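Sharing Out the Blocks: Group Play and Queueing in the Toy Library at Mahuika
Project report, December 2019

1. Background

The Godmont toy library lends to families in Mahuika and Nundia. Our brief was to find out why some toys are never off loan while others have sat on the same shelf long enough to fade on one side. We began with high hopes and a spreadsheet. The spreadsheet lasted longer.

2. Method

We took the loan records for November, 2,000 entries in all, and typed them into Mamix, the database the department lets students use. Mamix does not believe in apostrophes, so "Noah's Ark" appears in our results as three separate toys. We also handed out 40 questionnaires to parents and got 30 back, one of them completed entirely in crayon. We have counted it.

Toys were sorted into 7 groups. Building blocks gave us the most trouble, as the catalogue lists them by set and the sets have long since been mixed up.
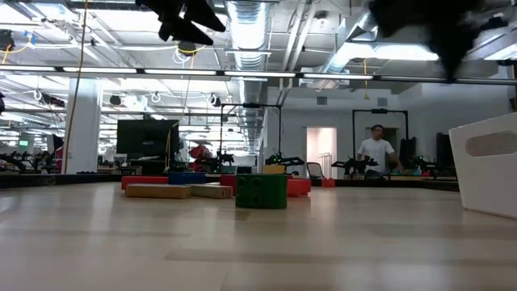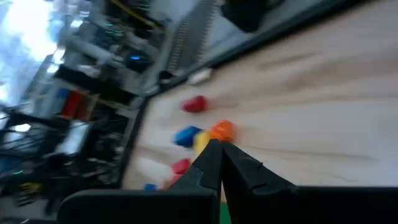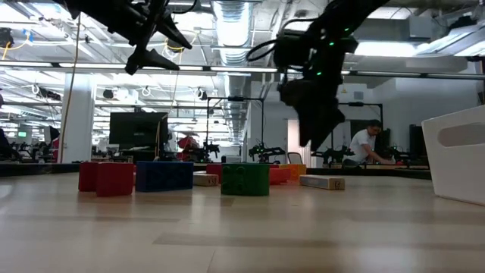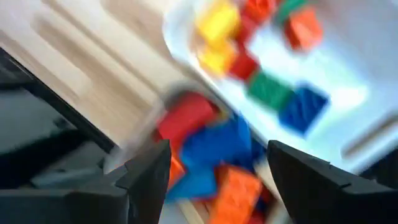
Figure 1. Table with a pale wood-grain top; toy blocks in the first and third views.

3. Results

Blocks were borrowed more than any other group. Jigsaws came last, which parents put down to missing pieces -- a fair point, given that the library marks a jigsaw "complete" if the lid fits.

Parents in Nundia kept toys longer than parents in Mahuika. We had a theory about family size until we looked at the bus timetable. There is one bus back on a Saturday, and it leaves before the library opens.

Asked what they would change, most parents wanted later opening hours. The crayon respondent wanted a dragon.

4. Problems with the study

One month is a short stretch, and November is a wet one. The loan cards record who took a toy home but say nothing of whether anyone played with it. Two of our group also disagreed over whether a drum is a toy, and the drum figures should be read with that in mind.

5. Recommendations

Blocks should be lent by weight and not by set. The jigsaws need checking by someone patient, and we would like it noted that our module has finished.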